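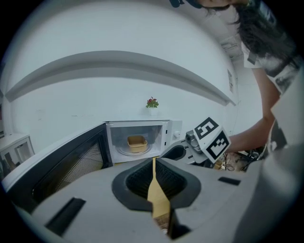

To the list,

I've read the Ginetthorpe match report twice now and I still don't recognize the game I stood in the rain for. We drew 4-4 with a team that has been bottom since October, and the club site calls it "a point gained on the road." We were 4-1 up at the break. The back line after halftime was a white microwave with the door swung wide open, and anyone in a Ginetthorpe shirt was welcome to reach in and help himself. Three goals came down our left side, all from the same short corner, and each time we looked as surprised as we had the time before.

Somebody wrote yesterday:

> Let's keep some perspective. We are 6 points clear of the drop with
> games in hand, the new stand is nearly paid for, and crowds are up to
> 4,000 for the bigger fixtures. I remember when we couldn't fill the
> minibus. The manager deserves another season. If the board panics now
> we'll end up like Clarkska, with a new man every spring and no idea
> how to take a throw-in. Also, can people please stop replying to the
> whole digest. My inbox is full of the same message with "agreed" on
> top of it.

Agreed. (Sorry.)

I'm all for perspective, and I was on that minibus, so I know how low the bar used to be. But the games in hand are against the top two, which makes them a bit like having a coupon for a dentist. And Clarkska, for all the new men, beat us home and away. Their throw-ins looked fine to me. One of them ended up in our net with a very small amount of assistance from our own goalkeeper.

What bothers me is the midfield. We have played the same pair in there all season and they do the same job, usually in the same square yard.
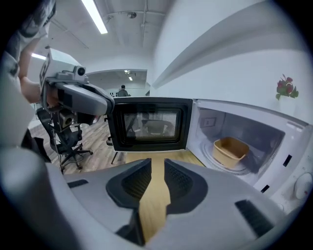 Potgieter came here in the cup and worked out our midfield inside ten minutes. They let our two come together in the center circle, both going to the same ball, and then simply played it through the space between them. It was like two black pads facing each other with a narrow strip of tabletop showing in the gap, except that our strip ran all the way to the penalty spot. Their number eight must have gone down it six times. I would have gone down it myself and I have a bad hip.

The fix isn't expensive. Drop one of them ten yards, tell him to stay there, and let the kid from the reserves do the running. He played 99 minutes against Zarkon reserves last month, with all that stoppage time, and was still chasing back at the end of it. He also talks to the people around him, a habit the first team could try.

As for the manager, I'd keep him until the summer and then have a proper conversation about it, preferably one that doesn't begin with the words "point gained." I don't want him fired. I want him to watch the second half of the Ginetthorpe game with the sound off and a pencil in his hand.

Practical matters. The coach for the Zarkon game leaves from the usual parking lot at noon, and the driver has asked that nobody bring chili this time. There are still seats. If you want one, write to me directly and leave the list out of it - see above about inboxes.

I still have one blue scarf and a left glove from the Ginetthorpe trip. The glove is a nice one.

Row F, behind the pillar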